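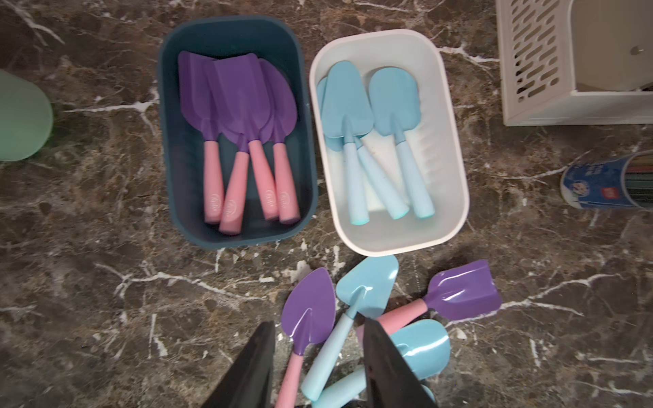

3.2 Shared tools and the sorting habit

The most cheering result of the whole study came from the tool stations. At both of our sites, Brindurton and Kokulow, gardeners were given the same small hand tools and the same plastic bins to keep them in, and we then left them alone for a full growing season. We had expected the bins to become a jumble by midsummer. Instead, people at Brindurton began sorting on their own, tool by tool, and kept it up until the last beans were lifted in September!

Figure 3. Hand trowels stored together in one bin, handles towards the same end.

Why should this matter to anyone who studies community growing? Earlier work on shared plots (Slaoui, 2000) treated tool loss as a question of trust: where neighbours know each other, fewer tools go missing. Our interviews suggest that layout plays a large part too. Of the 39 gardeners we spoke to, 25 told us they decided whether to plant on a given visit within the first few minutes, and that a quick look at the tools helped them decide. If a trowel was easy to find, they planted. If it meant digging through a heap of forks and twine, many of them watered and went home.

One gardener, who grew leeks and a splendid row of chard, put it this way: "I come straight from work. If I can grab a trowel and go, I get my half hour in." Another said she had started laying the trowels the same way round after pricking her hand on a fork, and that by the following Sunday others were doing it as well. We love this kind of detail, and the diaries are full of it.

Kokulow followed a different path. The soil there is heavy clay, and gardeners preferred to bring their own spades from home, so the shared bins saw less use. Planting was slower in spring but caught up well once the ground had warmed. Seedling survival (Table 2) was close between the two sites, and we would not want to claim that tidy bins grow better lettuces. What does differ is the number of short visits. Brindurton gardeners made more of them, and short visits are exactly when slugs get picked off and gaps in a row get filled.

Fahmy and Shawky coded the diaries separately and then compared notes, disagreeing mainly over what to call a "short" visit. We settled on anything under half an hour. The full coding sheet is in Appendix B, along with the planting plans for the Dostus beds, which were added too late in the season to be included in the counts above.

Print this article
E-mail this article

Related items
Fahmy, I. Clay soils and late sowing at Kokulow
Shawky, S. Keeping a plot diary: notes for new growers
Water butts and shared taps: a survey of small gardens
The Dostus beds: first season report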